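How to write up a film the same night you see it

Mar 4, 2023

I've been reviewing films for our little club in Mackay since I moved here, and people keep asking how I get the thing written before I forget it all.

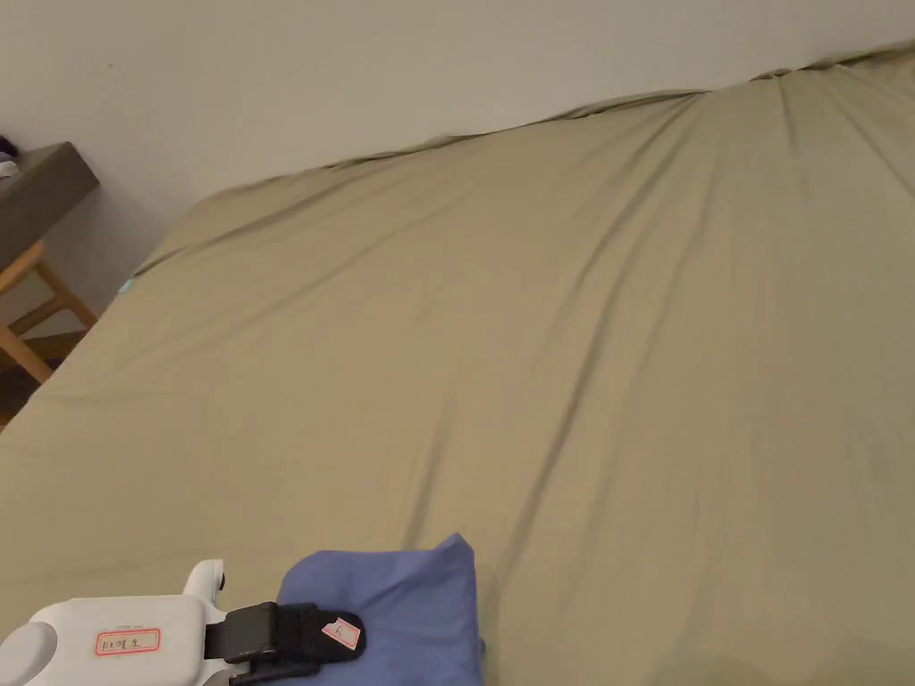 First, don't take notes during the movie. I tried it with Gurkelard, a slow black-and-white thing set in a mining town, and came home with two pages of scribble and no idea how the daughter's story ended!

When you get in, set a timer for 40 minutes and write down everything you remember, in any order. Lines, faces, that odd bit of music over the credits. Don't look anything up yet.

Next, pick the one moment you'd tell a friend about and start there. My review of Zudach opens with the argument on the ferry (it comes pretty late, so I kept quiet about who wins). Then give the setup in two or three sentences and stop before the halfway mark.

Now check your names and spellings. I once called the director of Umcombe by the cinematographer's name all the way through, and Esi Amissah, who edits our newsletter, still brings it up.

Last, cut it. Our limit is 880 words and my first drafts always run over, mostly with plot. Read it out loud, take out whatever bores you, and send it before breakfast.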